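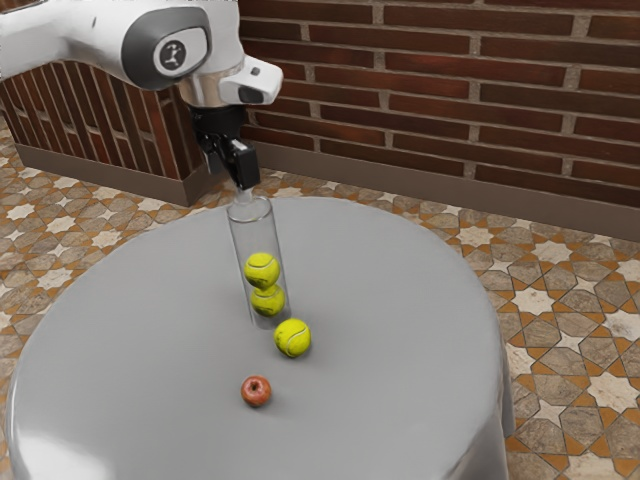

**1/** Okay friends, I promised a proper write-up of Sosska once my trial month was over, so get a coffee, I've never managed to keep one of these short. It's the tabletop robot simulator from Sperling, and I've been running it nearly every evening after the kids go to bed.

**2/** For anyone new here: I teach the evening automation course at Larkdale. We own one real arm. We have 25 students. You can do the math on how much time each person gets with it, and I've been looking for something they can practice on at home for years now.

**3/** What you get is a set of ready-made rooms and tables, an arm with a gripper, and a box of everyday objects to put in front of it. You can script the arm, drive it by hand with a gamepad, or record yourself driving and play the recording back. I've mostly been driving by hand (it's so much fun, I won't pretend otherwise).

**4/** The room I keep going back to is the brick one with the star-patterned tile floor. My wife walked past and asked if I was shopping for kitchens! It's a nice place to spend an evening, and the big round gray table gives you plenty of room to make a mess.

**5/** Let me talk about the tennis balls, which won me over. The glass cylinder is narrow, and a ball doesn't leave you much room for sloppy lining up. My first night I spent 40 minutes on it and went to bed grumpy. My second night went a good deal better, and by the end of the week I was showing off to my brother over video.

**6/** Clear glass is a lovely, mean choice for a lesson, by the way. Students who lean on the camera view alone have to stop and think about where the rim is. I always tell them to move the viewpoint before they move the arm, and with this one they'll find out why on their own.

**7/** Then there's the fruit. Apples are my favorite beginner object and always have been. They're round but never quite round, so where you put the fingers matters, and people get to argue about it, which I love.

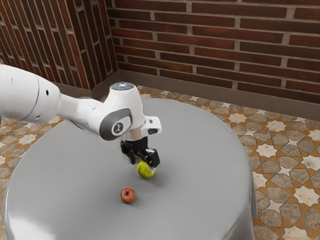
*Green-ish apple in the gripper, red one waiting its turn nearer the front of the table.*

**8/** One thing I'd tell any beginner: watch the shadow. When you're holding something just over the table, that soft gray patch underneath helps you judge your height better than staring at the fingers does. I wish I'd had a tip like that when I was starting out.

**9/** Now the grumbles, and I do have a few. Loading a new room takes long enough that I'd wander off and start the dishes. The object search is fussy about spelling. And the gamepad settings didn't save between sessions for me, so I was flipping the same stick direction every single night.

**10/** The manual is thin, too. There are nine pages on installing it and hardly a word on setting the grip force, which is the first thing my students will ask me. I ended up working it out by trial and error and writing my own one-page handout. Happy to share, just send me a message.

**11/** Price! The classroom license is $1350 for the year. For one person tinkering in the garage that's a lot of money and I couldn't tell you to do it. For a school with one arm and a long sign-up sheet, I think it's fair, and I've put in the request for our July budget.

**12/** Before anybody asks, I also had a go with Zellcombe's trial last spring. It loads quicker and the scripting side is tidier, but driving by hand felt stiff to me and I never got comfortable with it. If your students mostly write code, look at that one first. Mine want to grab things.

**13/** I wrote to Sperling support about the gamepad settings and got a friendly reply the next morning saying they'd look into it. No date given. I'll add to this thread if a fix turns up.

**14/** I paid for the trial myself and they don't know I'm writing this. Questions welcome, especially from other teachers, and if you've found a good way to grade hand-driven exercises please, please tell me, I'm still scribbling notes on a clipboard. — Hernán Zapata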